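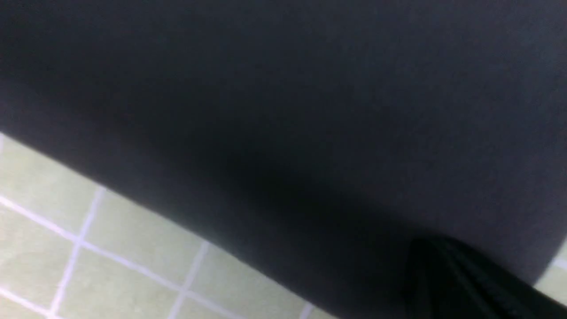

2 min read

Duster: a little dataset of cleaning advice

Hi! Duster is a pile of household cleaning tips I've been typing up from old booklets, newspaper columns and the backs of recipe cards. It started as a text file so I could stop losing the good one for grout, and then it got away from me a bit. Last updated 30/05/2021.

What's in it

One file, duster.csv, with roughly 1,000 tips. Every row is one tip, in the words it was printed in (odd spellings and all), plus these columns:

id - a plain number, never reused
room - kitchen, bath, laundry, floors, outside, other
surface - tile, glass, wood, cloth and so on, blank if the tip doesn't say
stuff - what you need, split with semicolons
tip - the text
source - short code for where I got it
warn - yes if I think you shouldn't do it (more on that below)

There's also sources.csv, which matches the short codes to real titles. The big ones are the Usham parish booklets, which I love to bits, and the Gunawardena scrapbook, which came in a box of sewing patterns and has 200 tips in it, nearly all about floors. Whoever kept it really cared about floors!

Please read this before you clean anything

Old advice can be dangerous. Some of these tips tell you to mix bleach with ammonia or with vinegar, and both of those make gas that can hurt you badly. Others want gasoline on a rag. I kept them in so the record is complete and marked them warn = yes, but I'm one person with no chemistry training and I will have missed some. Don't build a "tip of the day" thing out of this without checking every row yourself.

How I picked the rooms

By gut, mostly. A tip for bathroom tile goes under bath, but a tip for tile in general goes under floors, even though plenty of people have it on the wall. If a tip fits two rooms I went with whichever it mentions first. I went back over the laundry rows in October and moved 20 of them to other, so if you have an older copy your totals won't match mine.

Known problems

The Limex pages were photocopies of photocopies, and anything I couldn't read is marked [?]. Fractions are a mess (1/2 in some rows, "half" in others). Vinegar shows up as both "vinegar" and "white vinegar" in stuff and I haven't decided if I care. There are repeats too, on purpose: if two booklets printed the same tip, it gets two rows, and I think it's fun to see which ones got passed around.

Using it

Do what you like with my typing and tagging, just say where you got it. If you spot a typo, check sources.csv first in case it's one of the original ones, then open an issue with the id number. I'm slow but I do get to them. New booklets are very welcome, especially anything about getting wax out of a tablecloth, where I only have 2 tips and they disagree.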